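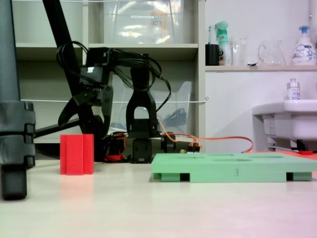
Keep the Paper Manual

2024-07-23

My dishwasher stopped draining last week and I spent the better part of an evening trying to find out what two blinking lights meant. Two lights. The machine is a Lisard, bought new, and it came with a card the size of a playing card with a square code on it. Scan for manual. So I scanned. Page not found.

I'm writing this fast because I'm still annoyed and I think annoyed is the right state to write it in.

The printed manual is going away and we are all just letting it happen. You buy a thing, a heavy expensive thing with hot water and electricity going through it, and the only words that come with it are the warning sticker and the card. Everything else lives on a website that belongs to the company. Which may or may not have the website next year. Which may have changed its mind about which model numbers it wants to admit to having made.

My mother had a drawer. You probably know the drawer. Stove, toaster oven, sewing machine, the lawn mower, a clock radio we hadn't owned in years. Every booklet with a receipt stapled to the back cover. When something broke she went to the drawer, and ten minutes later she either knew what to do or knew she had to call someone. She wrote in them too. "Filter — left twist, NOT right." That note saved the vacuum twice, by my count, and it saved my knuckles.

Try writing a note on a web page.

I know the arguments. Paper costs money. Most people never open the booklet. It comes in a dozen languages and you throw out eleven twelfths of it, fine, I've done that, stood over the recycling feeling bad about it. And a web page can be corrected, a booklet can't. All true. I'd be happy with less paper. Give me 8 pages. Give me one sheet folded twice, with the fault codes, the parts diagram and how to clean the filter. That isn't a big ask on a machine that costs 1000 dollars!

And it is a big price difference for them, sure, if you multiply it by every machine. But they took the booklet out and I didn't see the price go down. Did you?

Here's what happened with the dishwasher, for the record. The code went to a dead page. The Lisard site had a search box that wanted my full model number, which is on a plate inside the door, down low, printed in gray on slightly lighter gray. Got it with a flashlight. Typed it in. The site wanted me to make an account. Made the account. Then it showed me a manual for a different dishwasher with three lights instead of two. Then the chat window opened and asked how I would rate my experience.

More than 30 minutes, and the floor was wet the whole time.

In the end I found the answer on a hobby forum, posted by a stranger who had scanned the service sheet taped inside his own kickplate. So there WAS a sheet. On paper. Inside the machine, where the repair person can find it and I'm not told to look. I got down on the floor with a screwdriver and there it was, folded in a plastic sleeve, every code explained in plain English. They know perfectly well paper is the right thing for the job. They just keep it for themselves. 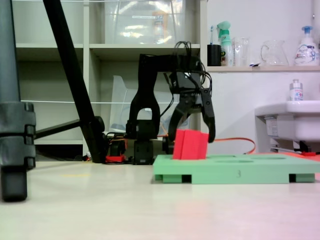
Good instructions are hard to write, I'll give the companies that. The best ones I ever owned came with a Zunley shelf, years ago, no words at all hardly, just drawings, and each drawing showed one part and the place that part went. A lot of things half explain themselves if they're shaped right. A red block standing in a recess in a green board needs no paragraph, you can see what goes in what. But a drain pump doesn't look like anything. A rinse setting doesn't look like anything. Those need sentences, and someone has to be paid to write the sentences, and I suspect that's the part being saved on more than the paper.

Because the online manuals are worse. Not just harder to get to, worse. The one I finally pulled up for my Stevex space heater is the same four pages for every heater they make, and it says things like "your product may include a timer." May include. I'm holding it. Does it or doesn't it? With a printed booklet somebody at least had to commit. It went in the box with that heater and it was about that heater.

There's also who gets left out. Plenty of people don't have a smart phone, or have one with a cracked camera, or have no signal in the basement where the water heater is. My neighbor is in her eighties and sharp as anything, and she brought me the box from her new Haddad blender because she couldn't find the instructions. There weren't any. There was a code. She'd turned the whole box inside out thinking she had lost them. I don't like that she thought it was her fault.

And power outages. When do you need the generator manual? Exactly.

People tell me I'm being sentimental about the drawer. Maybe a little. I liked the drawer. But mostly I liked that the thing and its instructions were sold together and stayed together. You could sell a used dryer with the book in a sandwich bag taped to the top and the next owner was all set. Now the next owner gets a code that went dead, or an account that's in my name. We talk so much about keeping things longer and repairing instead of tossing, and then we take away the one part of the package that helps a regular person do it.

I would like a law, but I'd settle for a habit. A short printed guide in the box for anything that plugs in or burns fuel. If a company really can't stand to do that, then mail one free to anybody who asks, and keep the file up for as long as they sell the parts. No account. No chat window. And print the model number in ink a person can see, for crying out loud.

In the meantime do what I've started doing. When you buy something, look it up that same day while the page still works. Save the file. Print the pages that matter, the fault codes and the cleaning and the diagram, and staple the receipt on the back. If you have a machine with a kickplate or a back panel, unplug it and check whether there's a sheet tucked in there. Copy it, then put it back for the repair person. And write on your copies. Write what worked, and which way the filter twists.

Last October I asked a store clerk if the washer on display came with a printed manual and he looked at me like I'd asked for a butter churn. He was nice about it. He went in the back, he opened a box, he came out and said no, just the card. I didn't buy it. I doubt anyone upstairs heard about that, but I'd ask the same question again and I wish more people would, at the register, out loud, before they hand over the money.

The dishwasher was a clogged drain filter, by the way. Left twist. I wrote it on the sheet and made a copy, and the copy is in the kitchen drawer under the takeout menus untill I clear out a better one.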